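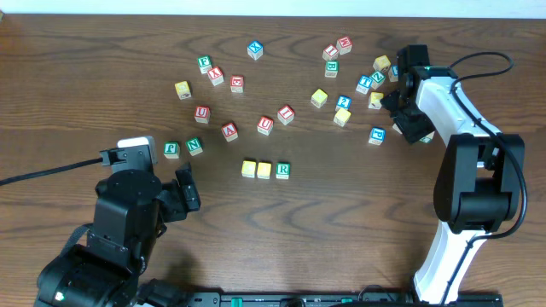
Workshop tips: sorting small parts with two arms

Start with the pieces scattered. In the Staslow trials, a policy trained on tidy rows managed 14 correct picks in 44. Trained on 929 scattered runs, it managed 38.

Leave a gap between the arms. Poonam Dubey gives each one its own half of the bench and lets them share only the centre.

Letters on coloured faces are handy – you can sort by colour first, then by letter, without changing the set.

Keep cables slack at the wrist. Check them every 1000 cycles.

Log failed grasps too.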